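Teaching a pick by remote control: slow and clean, or fast and natural?

ymkamata
Posted Feb 19, 2021

Hello all. I am teaching our arm to pick small things from a stone top and put them in a tray. I drive it with the hand controller and record each try. I have 45 recordings of one task now. My colleague Hinata Sekiguchi says my recordings are too slow and the robot will learn to wait. In many of them I stop over the object for 2 seconds, because I must check the fingers before I close them. Should I throw these away and record again?

The surface makes it harder for me. It is pale marble in many-sided pieces with thin seams between them, and there is gray veining also. When I look through the wrist camera I cannot judge the height well.
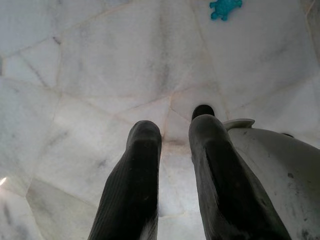

So I come down in small steps, and every small step is in the recording. I tried to cut the pauses out afterwards, but then the motion jumps. I would like to hear how others do it.

a_melis
Please do not throw them away. A pause before closing is a part of the task if you need it to see. What hurts is a pause in a different place each time. Choose one height, always stop there, then go down in one move.

zallport_user
I disagree with Arturo. I had 200 recordings with such a stop and my arm learned the stop very well. Sometimes it stayed there and never went down. I recorded again with no stop and it was better. Practice the move without recording until your hand knows it.

a_melis
Did you have the gripper opening in your input, or only pictures? With pictures only, the moment before and the moment after the stop look the same, and then I believe you.

zallport_user
Only pictures. OK, this may be the difference. I still would not keep the stops.

fagundes.ad
For height: teach it by hand first, if your arm permits it. I switch off the motors' holding, take the wrist and put the fingertips where I want them. My hand feels the table, and the controller does not give me this. The bad side is that my own arm comes into the other camera, so I save only the joint positions and play them back for the pictures. I did 24 like this for a sorting task and mixed them with the remote ones.

y.vashisht
Playing back works only if the object is in exactly the same place. With small things I mark the place with pencil on paper, but on marble I would not do it.

fagundes.ad
Yes, I put the object with a cardboard corner and take the corner away before the playback.

ymkamata
Thank you to everybody. My arm permits the hand guiding, but it is heavy near the wrist and I push it crooked. I will try Arturo's fixed height first and keep the old recordings in a separate folder. The input has the gripper opening, I checked it.

zallport_user
Please write the result here, also if I am wrong.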